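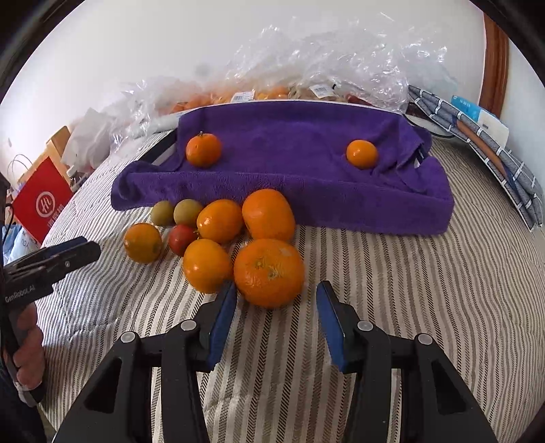 Nellico extends loose citrus range to smaller shops

June 7, 2024 - Fruit wholesaler Nellico is to supply loose oranges and mandarins to independent grocers from this month, after a trial in the town of Dresmont. Shops will be able to order mixed trays in which fruit of different sizes is packed together, with no nets or plastic bags.

The trial ran in four shops. Between them they sold 2,561 trays, and all four have asked to carry on. The trays will now be offered to every independent shop on Nellico's delivery rounds, including those in Cosell, where the company opened a second packing shed last year.

Each tray holds large oranges for eating or juicing, medium oranges and mandarins. Growers' fruit is usually sorted by size before it is sold on, and the smallest and largest pieces often fetch a lower price or go for juice. Under the new arrangement Nellico will pay its growers one price per kilo for sound fruit of any size. Marks on the peel will not count against it.

"Customers told the shops they wanted to pick out what they needed," a Nellico spokesperson said. "Someone living alone may want one big orange and a couple of mandarins. A family may want a bagful. With nets you get what you are given."

The fruit will come mainly from Adomaitis, a family-run importer which has worked with Nellico for 10 years. Adomaitis will check each load on arrival and send it on to the packing sheds within three days. Fruit that is too soft to sell will go to a local juice maker.

Shops taking part will receive a card for the shelf with advice on keeping citrus at home. Oranges and mandarins can be left in a bowl for several days in a cool room, and will last longer in the bottom of the fridge. Fruit should be dry when it is put away. Any piece that has gone soft should be taken out so that mould does not spread to the rest.

Trays can be ordered up to noon for delivery the next morning. There is no minimum order for shops that already have an account. New customers will be asked to take at least three trays with their first delivery - after that they can order as few as they like.

Nellico will collect empty trays on the next delivery and use them again. A deposit is charged on each tray and is taken off the following bill when the tray comes back.

Shops in Dresmont and Cosell can place orders now through their usual Nellico driver or by calling the sales office. Deliveries to other areas will start at the end of June.

Ends

Notes to editors

Nellico supplies fruit and vegetables to independent grocers, market stalls and cafes. Its head office and main packing shed are in Dresmont.

Press enquiries should be made to the Nellico sales office during working hours.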